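# Pranell soft-close toilet seat, after 3 months

I'd been putting off buying a new toilet seat for the better part of a year, and then the old one slid sideways under my mother-in-law and that was that. 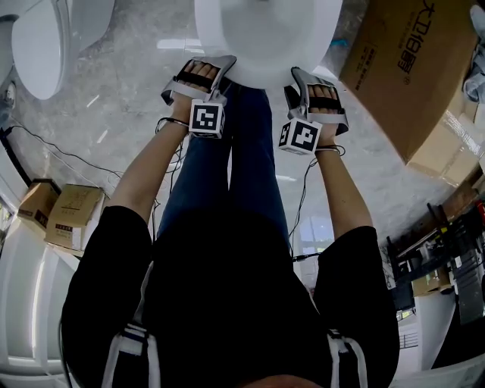
The Pranell cost me 50 dollars at the hardware store in Trevport, which felt like a lot for a lid and a ring, but I was tired of the cheap ones. I've been through two of those since we moved in, and both got wobbly before the first winter was over. Our bowl rim is the smooth, glossy, rounded white kind, more oval than round, and a cheap seat with hard little bumpers just skates around on it. The Pranell has wide rubber feet underneath and they grip. I can sit down at an angle, half asleep, and it stays put.

## Putting it on

The box says 8 minutes. It took me a good deal longer, but most of that was getting the old bolts off (they'd rusted solid and I ended up going at them with a hacksaw blade wrapped in a rag). The new bolts are plastic and tighten from the top, so I didn't have to lie with my cheek against the pipe. I loved that! The instructions are all drawings, and the one for the hinge caps is upside down compared with the real thing. I put them on backwards, took them off, and had a cup of coffee before trying again.

Check your measurements before you go to the store. The seat comes in round and elongated, and the two boxes look almost the same on the shelf. My neighbor Sajib Bepari came home with the wrong one and had to drive back.

## Living with it

The soft close is lovely. I have two boys who used to let the lid drop at six in the morning, and now it just sighs its way down. It's a touch slower than it was in the first week, if anything. My friend Yolandi Mnguni has the Villalba, which costs less, and hers started slamming again by May – so I'm keeping an eye on mine.

Cleaning is easy. There's a button at the back and the whole seat lifts off, and you can finally get at the grubby strip around the hinges. Clicking it back on takes a bit of wiggling. I still miss one side about half the time and have to press down hard until it snaps.

Two complaints. The lid is thin, so don't stand on it to change a light bulb. And the white is a slightly warmer white than our bowl. My husband can't see it. I see it every single day.

I also looked at the Skunemen, which had 243 reviews and a night light, but it needs batteries and I've got enough things in this house that need batteries.

Four stars from me. I'd buy it again, and I'm probably getting a second one for the downstairs bathroom once I've worked out whether that bowl is round or elongated.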